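One drawer at a time: Sajib Jayawardena on sorting a kitchen

Sajib Jayawardena begins with the utensils, and he begins by taking everything out. 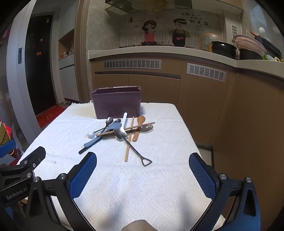 "I put a towel down first," he says. "It's quieter, and the chopsticks don't roll." He has sorted 158 kitchens in Birkett and Povwood, most of them small.

Spoons go together, wood and metal alike. Anything the owner can't name goes to one side. "I ask when they last used it. If they have to think, it goes in the plastic box for a month."

Does anyone come back for the box? "A few. It's usually a slotted spoon they want."

He starts his next kitchen in October.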